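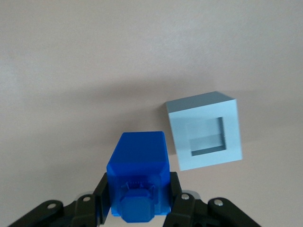
About Stistari

Stistari is a shared workshop for people who want to build robots and can't fit them in the garage. We have 11 members. Most have day jobs in other trades and come in evenings to wire, print parts and argue over cable routing.

Our main project is Preker, a two-arm setup that works over a table. It began in March as a single arm that could barely close its gripper on a block. Adding the second arm meant a new frame, a second round of calibration and a lot more cable than we had planned for. Members take turns on it - one group handles the grippers, another the control code.

We practice on small blocks and printed shapes. They are cheap and easy to replace, and a block that sits a little crooked shows up a bad calibration fast. The current task is bringing one piece up against another without shoving it across the table.

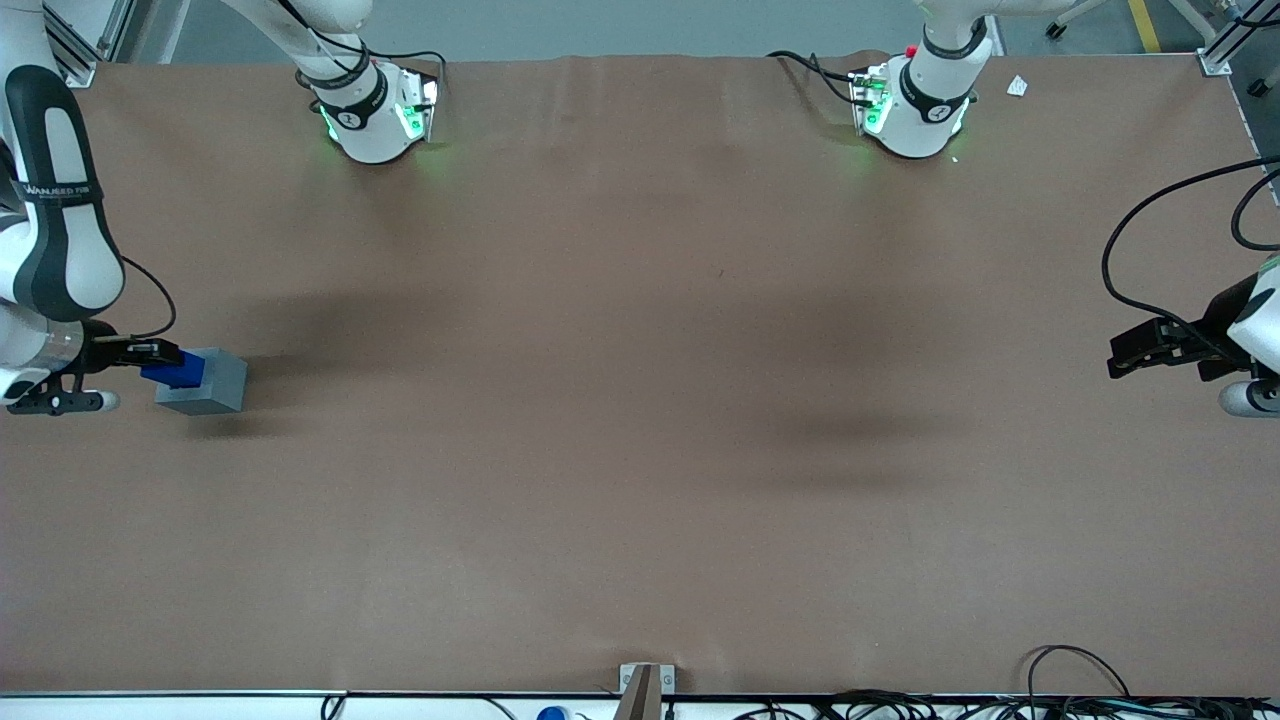 Zübeyde Duman wrote to us that she would slow the arms down for the last inch and leave the rest of the motion alone, and that her own build at Caltden got a lot steadier once she did. We are trying that now.

The workshop is open two evenings a week. New members get a bench, a shelf and a safety talk before they power up an arm. Bring closed shoes. Laptops are fine on the side bench - please keep drinks off it.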